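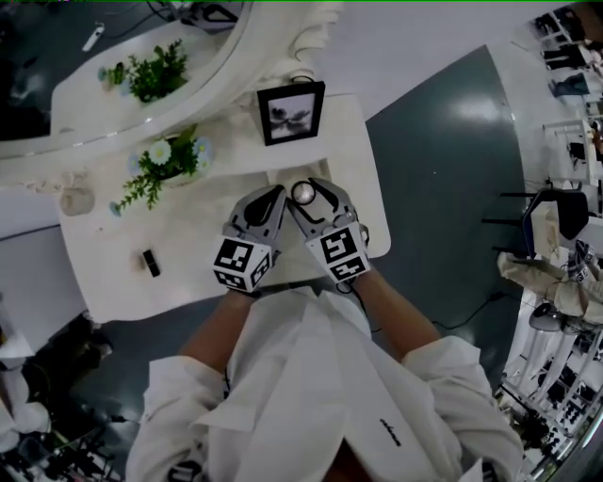

Two hand-held grippers at a vanity table. The marker cubes at the back give the pose of each tool.

Stop tuning the policy until the poses are right

Most of the argument about learning from hand-held grippers is an argument about models: which architecture, how long an action chunk, how many cameras. I think this is the wrong place to spend the next six months. The component that limits us is the one that turns a cube covered in fiducial markers into a six-degree-of-freedom pose, and it gets very little review because everyone assumes it was solved years ago.

Marker detection was solved. Pose estimation from markers, under the conditions we record in, was not. A square marker seen nearly face on has two plausible orientations, and the solver picks the one with the lower reprojection error. When the difference between the two is smaller than the corner noise, the choice is arbitrary. A cube helps, because a second visible face removes the ambiguity. It does not help when the second face is at a grazing angle, which happens often when a person holds both tools close together over a small object.

At Busham we audited 836 two-handed episodes, all recorded at tabletops. We looked for orientation jumps between consecutive frames that no wrist could produce. 47 episodes had at least one. The existing pipeline had passed every one of them, because the position trace was smooth and the check looked only at position. A smoothing filter had then spread each jump over its neighbors, so the training data contained short, confident rotations that no operator had made.

The policy learned them. We had spent most of October treating the resulting twitch as a controller problem. The gains were lowered twice and the action horizon was shortened once. Both changes made the symptom smaller and the robot worse at everything else.

Our tabletop sets make the problem harder than a lab bench does. A white surface under ceiling lights raises the exposure problem on the white borders of the markers. A mirror can put a second, reversed copy of a marker in view. The reversed pattern should not decode, and a strict dictionary will reject it, but a permissive error-correction setting can turn a rejected pattern into a valid wrong ID. We found that setting left at its default in two of our three configuration files. The third had been changed, with no comment explaining the change.

Relative pose deserves separate treatment. For two-handed work, the quantity that matters is the transform between the grippers at the moment one set of fingers closes. Errors in the two absolute poses do not cancel unless they come from a common source, such as camera calibration. Independent ambiguity errors add. Any pipeline that reports a per-tool error and stops there is reporting a number that the task does not use.

The usual reply is that scale will average this out. It will average out zero-mean noise. A flip is a second mode, and a sufficiently expressive policy will model both modes faithfully. More data collected the same way gives a better estimate of the wrong distribution.

The other reply is that markers are a temporary measure and visual-inertial tracking will replace them. Perhaps. The Clorneck rig uses inertial data already, and its drift over a long episode has to be corrected against something. In practice that something is a marker. I would sooner fix the reference than add an estimator that inherits its faults.

What I would ask of any team is modest. Store raw corner detections with every episode, so that poses can be recomputed later. Keep both candidate solutions and the ratio of their errors. Run the solver over the whole cube as one rigid body, with measured face geometry instead of the nominal CAD values. Check rotation rate as well as speed. Apply smoothing last, and keep the unsmoothed trace. Villwood's loader does the first two already, at a storage cost of 12 kilobytes per second of recording for each tool. Pirzada's drops the corners at export, and recordings made with it cannot be repaired.

After reprocessing, we retrained on the same episodes with the original gains and horizon restored. Over 200 trials the twitch did not appear. Grasp success rose slightly, by less than I would want to defend in public. The 47 episodes are back in the training set with corrected poses, and the position-only check has been deleted from the repository.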